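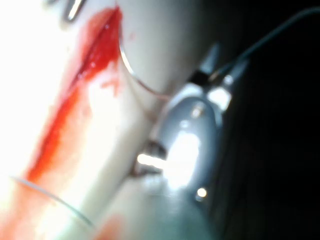 Do you need the fake blood?

2018-07-09

I have been practicing sutures on synthetic pads since January, and I still can't decide whether the red stuff is worth the mess. The people who sell it say it gets you used to working in a wound that looks like a wound. Maybe. What I mostly see is a white pad with a long red streak down it and stains creeping out from both sides of the cut, and I have a hard time believing my stitches are better for it.

My first pad was a Dillholm, flat and stiff, and I hated it. The Koivisto ones are softer but they tear if you take too small a bite. Rounded pads are harder than either, and I'll give them that much credit. On a curve the needle wants to come up somewhere you didn't plan, and the thread slides off down the side the second you stop paying attention to it.

Then there's the claim on the Burnent box that a pad is good for 1000 passes. I kept a tally on one. At 54 the edges were getting ragged, and at 113 I was stitching into holes I had already made. You can keep going after that, but I don't know what you would be learning.

Back to the blood. A cream-white pad shows everything, so at least you can tell where you have been dabbing around for no good reason. Against that, it gets on the thread. Clean thread is hard enough to follow over a pale surface under a bright lamp - add a reddish tinge and you can lose it right next to the cut, where you need to see it most. I suppose that is the realistic part.

The Rosen refill bottle cost me 7 dollars and I have used less than half. I now do most of my practice dry and bring out the red when I feel too pleased with myself. If someone has compared the two properly, with people who didn't know what was being scored, I'd like to read it. So far all I've found is catalog copy.

Next I want to try a finer thread on the rounded pad, probably without the blood.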